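Ticket 1744
Product: Nerent Consent Manager
Site: Skikwood (main store and help pages)
Opened: August 11, 2020
Status: Closed, with one follow-up
Handled by: Tumelo Sithole

Problem as reported

Visitors who click "Reject all" on the cookie banner are still getting the analytics cookie and the ad cookie. The store noticed when a customer wrote in with a list of cookies from her browser and asked why she was being tracked after saying no. The store tried it themselves and got the same result in two browsers. They want to know if the banner is broken or if it was set up wrong, and they want it fixed before they answer her.

Setup

Banner script loaded from the site header. Rarnavetti Tag Loader used for all marketing tags. Analytics, ads, a chat widget and a product review widget all go through the loader. The checkout pages are on a separate subdomain and use a different template. The site was moved to the current theme in December and the banner was added back by hand after the move.

First check

Opened the home page in a clean private window. Banner shows. Before clicking anything, the storage panel has the session cookie and the language cookie, both listed as necessary. That part is right.

Clicked "Reject all". The banner closes and writes its own consent record. The record reads analytics=0, ads=0, support=1. Went to a product page. The analytics cookie and the ad cookie both appear, less than a second after page load.

So the choice is being saved correctly and something is not reading it.

Cleared everything and tried "Accept all". Same two cookies, as expected. Cleared again and tried closing the banner with the X. The record is not written at all and the two cookies still show up on the second page. That is a second fault, or the same one seen from another side.

Asked the store for access to the tag loader account and for a copy of the theme header file. Also asked if anything had been changed by an outside agency. They said Ndlovu did the theme move and still has a login. 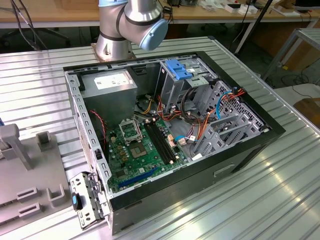
The header file came back the same afternoon. The banner script is in it twice. The first copy is the one the store pasted in after the move, with the current site key. The second is inside a block left over from the old theme, lower down, with the old site key. The old key is still valid on our side, so it does not throw an error. It loads quietly, finds no consent record under its own key, and falls back to the default for that key.

The default for the old key is "allow until told otherwise". The default for the new key is "block until told otherwise". The old setting dates from when the store only sold inside one country and had a notice bar with an OK button and no real choice on it.

The tag loader listens for whichever consent message arrives last. On the home page the new banner is slower because it has to draw the window, so its message usually comes last. On the product pages the window is not drawn, the new script finishes early, and the old script has the last word. This explains why the first page looks clean.

Fix, step one

Removed the second script block from the header on the staging copy. Repeated the three tests:

Reject all: no analytics cookie, no ad cookie, on any of the pages tried.
Accept all: both set, after the click and not before.
Close with X: no record, no cookies, banner returns on the next page. This is how the store's settings say it should work.

Asked the store to put the same change live and clear the page cache.

Second check, live site

Reject all now works on the home page, category pages, product pages and help pages. It does not work at checkout. The ad cookie is set on the first checkout page even when the record says ads=0.

The checkout template has no banner script at all. It has the tag loader by itself, and the loader has a setting called "Wait for consent", which has to be switched on for each container. It is on for the main site and off for checkout. With it off, the loader fires every tag as soon as the page opens.

The store asked if the checkout can just read the choice made on the main site. It can, if the consent record is written to the parent domain. It was being written to the www address only, so the checkout subdomain could not see it.

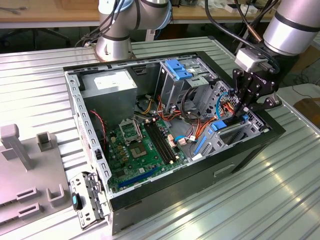
Tower on its side, cover off, CPU socket empty.

Fix, step two

1. In the banner settings, changed the cookie scope from "this host" to "parent domain".
2. Added the banner script to the checkout template, in silent mode so that it reads the record and does not draw a window if one exists.
3. Switched on "Wait for consent" in the checkout container.
4. Raised the consent version by one so that old records are dropped and every visitor is asked again.

Step 4 was discussed with the store. They were worried about annoying people who had already answered. My advice was to do it. The old answers were not being followed, and there is no way to tell from a record alone if the person had tags loaded against their wishes. Asking again also moves everyone to the parent domain record in one go. They agreed.

There was a short problem after step 2. The checkout page showed the banner on top of the card form on small phones and the Pay button could not be reached. The template sets its own stacking order for the form. Moved the banner to the bottom position for that template and checked it on two phones. The button is clear.

What was collected

The store asked for a number to go with their reply to the customer. From the consent log, 1345 visitors chose "Reject all" between the theme move and the fix. Of those, nearly 600 went on to a second page, and those are the ones who would have had the cookies set. The log does not hold names or email addresses, so the store cannot contact them one by one. I can only say how many, and only for visitors who used the button. People who closed the banner with the X left no record.

I sent the store the steps for asking the analytics and ad providers to delete data for the affected period. Both have a form for it. The store has to send these, as the accounts are theirs.

I also suggested they tell the customer plainly what happened: her choice was saved, an old script overrode it, it has been removed, and the deletion request has been sent. They had a draft that said "some users may have experienced an inconsistency". I said I would leave that line out. 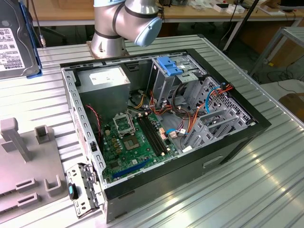 Reply from Skikwood: We took the line out and wrote it more or less the way you put it. She wrote back and said thanks, and asked if the chat widget counts as tracking too. We weren't sure what to tell her. It was marked as support=1 in the record even after Reject all, and we don't remember choosing that. Can it be turned off by default, or does the chat stop working? Also, can the old site key be switched off so this can't happen again?

Tumelo Sithole: The old key is now disabled. Any page still using it will log an error in the browser console and load nothing.

On the chat widget, it was filed under "support", and that group was marked as always on. The widget sets an ID that lasts 7 days, and it sets it on page load, even if the person never opens the chat. I would not call that necessary. I have moved it to its own group, off by default. The chat button still shows. If someone clicks it, they get a one-line notice and the widget loads after they agree. The chat itself works as before.

The review widget was checked as well. It reads product reviews and sets no cookies. No change made.

Final test, live site, private window, all tags cleared: Reject all gives the session cookie, the language cookie and the consent record. Nothing else on any page, including checkout and the order confirmation page.

Cause: duplicate banner script with an old site key; checkout container not waiting for consent; record scope too narrow.

Follow-up: the agency login on the tag loader account has publish rights. Store to decide if Ndlovu still needs it. Left open under a separate ticket.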